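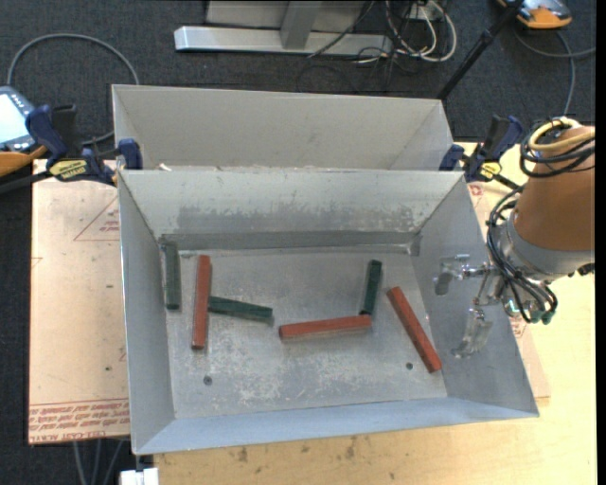 Two-bin block transfer on the Toltach Sutarlow collection station. Front bin loaded with three red and three green blocks, arm at the right-hand wall.

Toltach Sutarlow — Demonstration Collection Station
Category: Data collection / Bin work
Reviewed for the catalogue by Milagros Campos

We stock the Sutarlow and we'd like to sell you one. We'd also like you not to send it back, so this page is written a little differently from the manufacturer's brochure, which says the station will "teach your robot anything you can show it." It won't. It records an operator driving an arm, lines that recording up with the camera footage, and saves the result in a format your training code can read. What your learning system makes of it is between you and your learning system.

What it does

An operator works the arm remotely through a pick-and-place task. Joint positions, gripper opening and video from a fixed camera are logged together and cut into episodes. A footswitch starts and ends each one. A second footswitch marks the episode as bad, and in our experience you'll be using that one plenty.

The demo task we run is block transfer between two metal bins. It sounds trivial. Long blocks on a flat floor end up at every angle, some of them touching, and one lying hard against its neighbour is a different job from one sitting in the open. The sloping walls complicate the approach as well. If your operators only ever demonstrate the easy picks, the trained policy will be good at easy picks, and you could have bought a much cheaper machine for those.

Our trial

Tiruwork Endale and Arlindo Vasconcelos ran the station in our back workshop through January. They recorded 3,246 episodes between them. After review we kept 1,731. The brochure talks about throughput as if every recording were usable, and I'd encourage anyone costing out a project to do the sum on kept episodes instead.

Where did the rest go? A large share were fumbled grasps the operators didn't want imitated. Others had hesitations in the middle while the operator changed their mind about which block to go for. A smaller and more irritating group were lost to a clock drift between camera and arm, which Toltach fixed in a firmware update partway through the month. Units we ship now have the update installed. Check yours anyway.

Tiruwork and Arlindo also pick differently. She goes for whatever is nearest the gripper; he clears one colour first. Mixed together, their recordings gave us a policy that dithered. Training on one operator's data helped, at the cost of half the data. There's a "style normalization" setting in the software that is meant to deal with this. We switched it on and couldn't tell the difference.

What's in the box

Control unit with episode recording software
Operator handset and cable
Two footswitches
Fixed camera with mounting arm
Calibration target
Power supply (Australian plug)
Printed quick start guide, which is out of date; use the download

Not included

Arm and gripper
Bins, blocks or any other task objects
Bar clamps
Bench
Training software or computer

A fair few customers have assumed the arm comes with it. The list of supported arms is on the manufacturer's site and it changes, so ring us before you order. "Compatible" on that list can mean anything from plug-and-play to a weekend of someone's time.

Setup notes

Clamp the bins. A bin that creeps a few millimetres over a morning puts a slow shift through your whole data set, and you may not notice until the trained arm starts closing on air beside the block. Clamping the bins to each other is a decent start, but check their position on the bench at the beginning of every session too.

Bare metal bins reflect. Lighting that looks fine at 9 am can throw a bright patch across the floor by mid-afternoon. Toltach's advice is to "embrace natural variation." Ours is to close the blinds until the basic task works, then add variation on purpose and write down when you did it.

Tie your cables back wherever the arm swings. The supplied ties are too short for the job.

Randomize the starting layout properly. People tipping blocks into a bin by hand fall into habits faster than you'd think. Lindalva Rocha on our support desk suggests giving the bin a shake after loading, and we've done it that way ever since.

Compared with the Cordeiro Prisa

The Prisa is the other station we carry. It's heavier and its software is plainer, but its episode review screen is far better — you can scrub, trim and reject without leaving the keyboard. On the Sutarlow, rejecting an episode after the fact takes four clicks and a confirmation box. Over a few thousand episodes that adds up to real money. Against that, the Sutarlow's handset is lighter and our operators complained less about their wrists.

If you already have someone who can write a review tool, get the Sutarlow. Otherwise look hard at the Prisa.

About the learning claims

The manufacturer says 340 episodes is enough for "robust bin clearing." We asked what robust meant and were sent a video. With 340 of our kept episodes, the arm could usually manage a block lying by itself. Blocks against a wall or another block defeated it more often than they didn't. Things improved with the full kept set, though I still wouldn't leave it unattended. Your arm, objects and operators will give you different results, possibly better.

Warranty and returns

Warranty is 3 years on the control unit and one year on footswitches and handset. Opened stations can be returned within a month if all cables are present. Software licences can't be refunded once activated.

Hire is available and I'd recommend it for a first project. Talk to Anatole Gautier in hire bookings, and tell him which arm you've got.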